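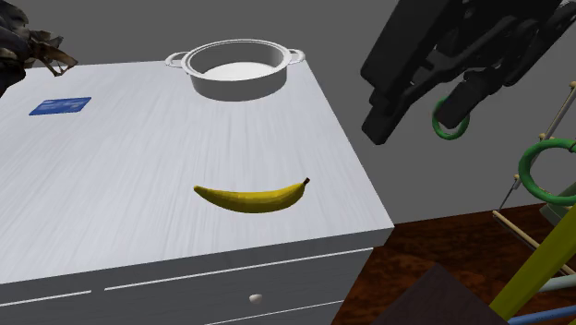

## 4. Setting up the water flosser for first use

Read this section before you fill the tank. It covers the Gikia countertop water flosser, sold with either the standard tank or the larger Ornow tank. The steps are the same for both unless a note says otherwise.

### 4.1 Placing the base

1. Choose a flat, dry surface within reach of a shaver socket or adaptor. Do not use an extension lead in a bathroom.
2. Press the base down so that all four suction feet grip.
3. Leave a hand's width of space behind the base for the hose.
4. Check that the hose hangs freely and is not trapped under the base.

**Caution:** Do not put the base where it could fall into a bath or basin. If it does fall in, switch off at the mains before you touch it.

### 4.2 Filling the tank

1. Lift the tank straight up and rinse it with lukewarm water.
2. Fill to the upper line. The standard tank holds 448 ml and the Ornow tank holds more, so go by the line and not by a measuring jug.
3. Push the tank down until it clicks. If you don't hear the click, take it off and check that the black valve seal is sitting flat.
4. Close the lid.

Mouthwash may be added up to one part in two. Do not use salt, baking soda or bleach, which damage the pump.

### 4.3 Fitting a tip

1. Push the tip into the handle until the coloured ring is flush.
2. Pull gently to check it is locked.
3. To remove it, hold down the grey button and pull.

Each person in the household should have their own tip. The Ebihara soft tip (sold separately) is meant for implants, crowns and bridges. If you have had a tooth out or gum surgery, ask your dentist when you can start.

### 4.4 First run

1. Set the pressure dial to 1.
2. Point the tip into the basin and switch on. The pump may sound rough for a few seconds while air clears from the hose.
3. Let it run until the stream is steady, then press pause on the handle.
4. Lean over the basin, place the tip in your mouth and close your lips loosely so that water can run out.
5. Press pause again to start. Follow the gum line from the back teeth forwards.

Stay on 1 for the first week. Slight bleeding is common in the first few days. See your dentist if it goes on for longer than two weeks.

**Note:** The motor stops by itself after 100 seconds. Press the power button to carry on.

### 4.5 After use

1. Run the unit until the tank is empty.
2. Take off the tip and dry it.
3. Leave the lid open.

Descale once a month with the Trarkov sachets, or every two weeks in hard water areas. See section 6.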